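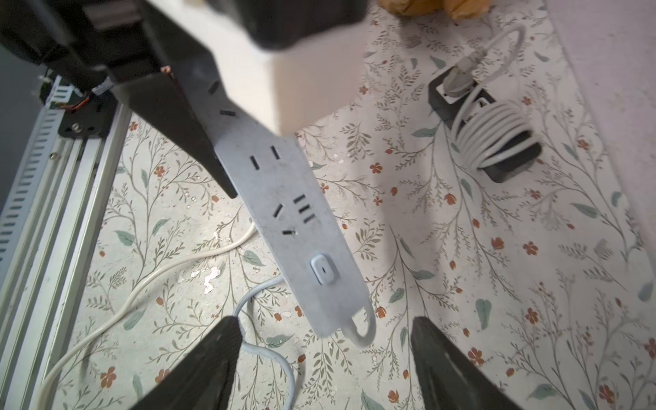

A white power strip with a rocker switch.

Walto Desk Lamp, two months in

I bought the Walto because the old Reuter finally gave up its hinge. The box promises "daylight you can feel." I felt nothing, but it does light a desk.

There are 16 brightness steps. I can tell maybe four of them apart, and the bottom one is useless for reading. The touch button ignores a dry finger about half the time, so I end up jabbing it.

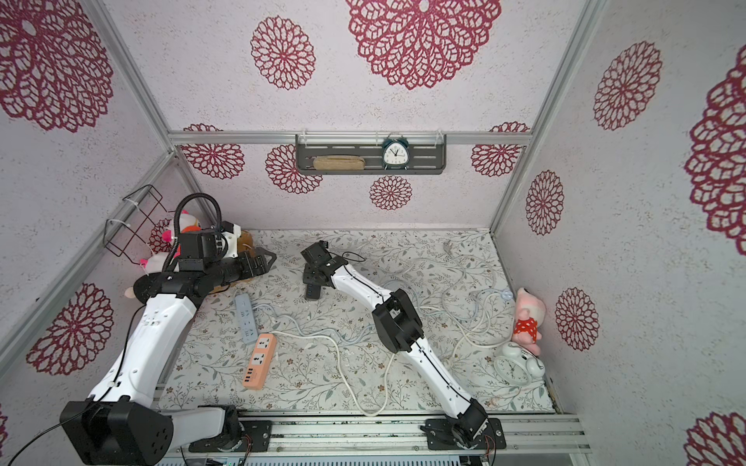

Eugénie Rolland

The arm is better than I expected. It stays where you leave it, even stretched all the way out, and the base is heavy enough that my cat has given up. The cord is short, though, and the plug is a fat block that covers the outlet next to it. For $348 I'd like a normal plug.

Walto also wants you to install an app. It asked for my location before it would dim a bulb. I deleted it and lost the timer, which I'd used twice.

The Ilel costs a lot less and has a real knob. Unless you need the long reach, get that one and keep the change. Mine stays, mostly because the return window closed after 19 days.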